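Workshop Tips: Planning a Bench for a Small Robot Arm

Filed under: Equipment and budgeting

The price of the arm is the easy number. Most overspending on a home or small-shop setup comes from the bench, the power and the bits that go under and around the machine. Work through the list below before ordering.

Start with the bench

Measure the tabletop you already own. Draw the arm's full reach on it in chalk or masking tape, using the figure in the maker's data sheet. A bin at the far end of a long table may fall outside the circle, and a longer arm costs far more than a shorter table.

Check the base plate next. Conwood sells its light-duty plate separately from the arm, at 196 dollars, and the hardware is extra. Confirm the hole pattern against the arm before drilling. Through-bolts hold better than wood screws on any top that will see repeated starts and stops. 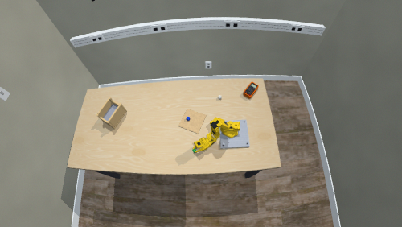

Arm on a flat base plate at the right of the bench, open box at the left, meter kept toward the back.

Lay out the stations

Give each job its own spot: parts pickup, work surface, drop-off. Leave bare table between them. Crowded stations mean slower moves and more time spent fixing positions after someone bumps a box.

A thin square board makes a cheap work surface and can be replaced when it wears. Fix it down once the position is settled. Mark the corners with a pencil so it can go back in the same place after cleaning.

For drop-off, a plain open-topped box is enough. Skip the molded trays in the Salazar catalog until the part size is final. Tall sides need a higher release point, so enter the wall height in the program before the first run.

Power

Count plugs before buying anything. The controller, a task light, a laptop and a charger will fill a short strip. A rail on the wall behind the bench keeps cords off the top and out of the arm's path. Do not run the arm from an extension cord under the table.

Keep a multimeter at the bench. Check the supply voltage at the controller when the arm is first connected, and again after any change in wiring.

Test parts

Buy or cut test parts before buying special fingers for the gripper. Small blocks in strong colors are easy to spot against bare wood.

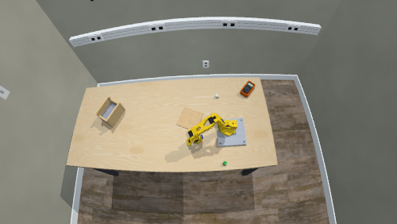
Small green test piece near the front edge, with the square board farther back.

Run the same pick 40 times from one spot, then move the part and repeat. Write down misses by position. If the misses cluster near the edge of the reach, move the base plate and leave the fingers alone.

Budget

For a first bench, set aside 1000 dollars beyond the price of the arm. That covers the plate, bolts, power rail, meter, test stock and one spare set of fingers. Prerkik and Cesisstead both quote 14 working days on fingers, so order the spare set with the arm.

Leave the following out of the first order:

Second gripper
Powered conveyor
Custom enclosure, unless the arm's safety instructions call for one

Review the list after a month of use. Freight on a replacement base plate is charged by weight; ask for the shipping quote in writing.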